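Druvden Extends Desktop Computer Refurbishment Program to Sincombe Schools and Libraries

SINCOMBE, Sep 5, 2026 – Druvden, a regional processor of retired office computers, has signed a supply agreement with the Sincombe Library and Schools Consortium covering 400 refurbished desktop computers. The units will be delivered in two lots, the first before the end of the current term and the second in May.

The computers come from Abbasi, an insurance administrator that is replacing the desktop equipment at its branch offices. Under a separate contract, Druvden takes title to the retired machines at the loading dock and is responsible for data removal, testing, repair and resale.

"Most of these machines are retired on a schedule and have years of service left," said Khải Khương, director of operations at Druvden. "The parts that limit them are storage and memory. Both can be replaced at low cost, and the rest of the machine can stay as it is."
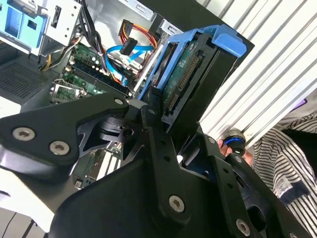 A circuit board with an edge connector, in a blue plastic frame, beside an open desktop case.

Scope of work

Each unit is logged by serial number on receipt and opened for inspection. Dust is removed from the power supply, the fans and the heat sink. Units with swollen capacitors, cracked boards or damaged power connectors are withdrawn and used for parts. Remaining units pass through a memory test, a storage test and a sustained processor load test. A unit that fails any test is repaired and starts the sequence again from the beginning.

Storage drives are erased and the result is written to a record linked to the drive serial number. Drives that cannot be erased are shredded. Abbasi receives the erasure and destruction records for each shipment, and Druvden keeps a copy for seven years. No drive removed from an Abbasi machine will be supplied to the consortium. Replacement drives are purchased separately.
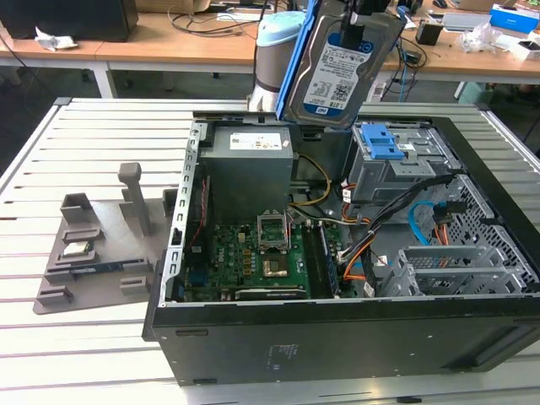

A 1TB hard drive with a blue caddy rail, above an open desktop tower.

Units supplied under the agreement will carry a warranty of 2 years on parts and labor. Faulty units will be exchanged at the Sincombe depot. Keyboards, mice and power cords are included. Monitors are not, as most sites already have them.

Asset records for the program are kept in Gevusura, the inventory software used by the consortium. Each computer will arrive with an asset tag already entered, including memory size, drive capacity and test date. Sites will need to confirm receipt and assign a room.

"Our sites do not have technical staff on hand every day," said Anas Kanaan, purchasing manager for the consortium. "We asked for one standard configuration, one warranty contact and records we can load without retyping. Those three items decided the award."

The agreement covers 71 sites. Allocation is based on enrollment for schools and on public terminal hours for libraries. Site managers will receive their allocation by email and may request changes before the first lot is packed.
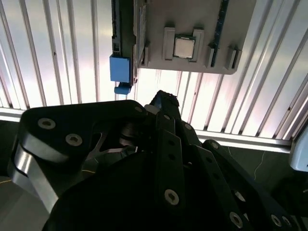
Processor and memory handling

Processors are removed only when a socket fault is suspected or when a board is withdrawn for parts. Old thermal compound is cleaned off and new compound is applied before the heat sink is refitted. Memory modules are tested singly and then in matched pairs. Recovered parts that pass are stored in antistatic packaging and labeled with the test date.

About Druvden

Druvden collects, repairs and resells business computer equipment. Its customers include schools, public agencies and small firms.

Media contact: Druvden Press Office, Sincombe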